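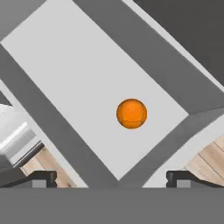 Keep the small stuff

Every few months someone tells me I should get rid of the junk drawer. The advice comes from articles, from my sister, and once from a man who was only at my house to fix the dishwasher. The thinking goes that if you haven't used a thing in a year, you don't need it. I think this is bad advice for small things, and I'd like to say why.

Start with the one-year rule. It makes sense for a bread machine. A bread machine takes up a shelf, and a shelf in a small kitchen is worth something. It makes much less sense for a spare key to the bike lock, a roll of picture wire or the little bag of felt pads that came with the chairs. Together they fill less space than a shoebox. If I throw them out, I gain a shoebox of space, and the next time a chair scratches the floor I drive to the store.

That drive is what the rule leaves out. I live on the Bultar side of the river. The nearest hardware store is in Lakitz, 13 miles away, and it closes at noon on weekends. Last June I needed one hose washer. I had thrown out a packet of them that spring during a weekend of tidying I was proud of at the time. Getting a new one took most of a morning, and the store sold them only in packets, so I now own the same packet I used to own.

People who like empty drawers will say a washer is cheap, and it is. But they tend to price only the object. They don't price the gas, the morning, or the leak that went on all night into a bucket. When those are added in, a dull little packet in the back of a drawer does pretty well.

There is a second argument, which is that clutter makes us unhappy. I believe it does for some people. My sister can't work in a room with papers on the table, and I don't think she is making it up. What I doubt is that this is true of everybody, or that it is true of things behind a closed drawer front. I don't think about my junk drawer at all unless I need it. A bare counter is pleasant to look at. The inside of a drawer doesn't have to be.

I also don't think the stores selling clear bins and dividers are on either side of this. They would like you to throw out what you have and buy something to hold what is left. I did that too, with a set of trays that had a slot for every kind of battery. We don't own every kind of battery. The trays ended up in the garage with paint brushes in them – a decent use, though a costly one.

The best-run drawer I know of belongs to Virgilio Manalo, who had the shoe repair shop on Mangubat Street until he retired. He kept odd buckles, eyelets and single laces in one deep drawer under the register, unsorted. When I asked him once how he found anything, he said he only had to look in one place. I have thought about that often. A sorting system with 297 labels means you have to remember which label you used. One drawer means you dig for a minute and you either have it or you don't.

I'm not defending every pile. My neighbor across Ullo Road has a garage he can't walk through, and his family worries about it, and they are right to. Two broken mowers are two broken mowers. There is a difference between a drawer and a garage, and most adults can tell which one they are dealing with. The trouble with the one-year rule is that it treats them the same.

So here is what I do. Big things have to earn their space, and if they don't, they go to the thrift store. Small things get one drawer. When the drawer won't close, I take out whatever is on top that I can't name, and I stop as soon as it closes again. I don't hold anything up and ask how I feel about it. It takes ten minutes, usually while the coffee is going.

My sister still thinks the drawer should go. She was here two weeks ago and needed a safety pin for her coat. I got her one.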